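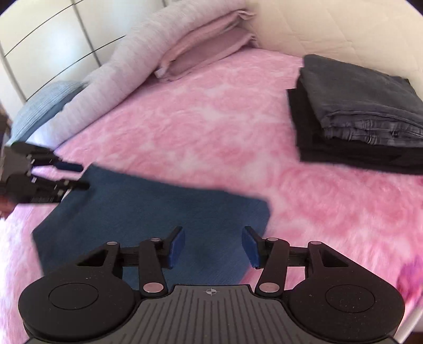
*Gridlow, Sunday, May 19, 2019*

Good morning. I am Parveen Siddiqui, and I present this work on behalf of the Gollside planning group.

The jaws are open above the blanket, with the blue cloth flat on the bed. Our planner begins at this stage. It must choose a grasp point for each hand before either one closes.

- State the replanning rate: 20 times per second.
- Credit Tamás Csizmadia for the two-hand scheduler.
- Pause for questions on calibration. 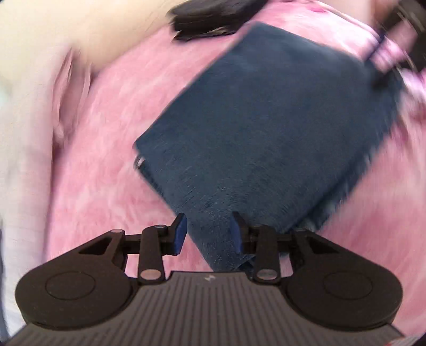 **PERCEPTION**

The towel is now a folded bundle, with one corner between the fingertips. Pink pile lies on both sides, and motion blur softens the far edges. The segmentation module must still return a usable outline.

- The test set holds 279 sequences.
- Refer questions on labeling to Moataz Sqalli.
- Allow 2 minutes, then hand over to Gorazd Dimitrov for the control section.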